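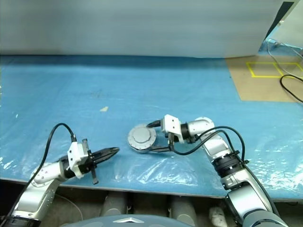
Tahmineh says the sourdough can wait till morning and I should get some sleep, but how can I? It has nearly doubled! I keep creeping down in my socks to look at it.

Six weeks I've had this starter going, rye and tap water, and tonight is the first time the dough has felt properly alive under my hands. Stretchy, a bit cheeky, full of little blisters. I did 3 lots of folds before supper and one more after the washing up (couldn't resist). The kitchen smells of apples and beer.

Naveed lent me his banneton and the good flour from Drundau, and I've promised him the heel of the loaf, his favourite bit. Oven on at 6. Lid off for the last stretch so the crust goes dark. I want it really dark this time, like the one we had at Ivanyshyn in October.

Must remember: rice flour in the basket. LOTS.

Comments (2)

Roya Zamani
Rice flour, yes! I lost half a loaf to a tea towel once.

Arash Kazemi
Did it rise? Don't leave us hanging.

Recent entries
The plum jam that wouldn't set
Eight jars and no lids
Soup for Tyson

We use cookies to remember your settings. Accept | Manage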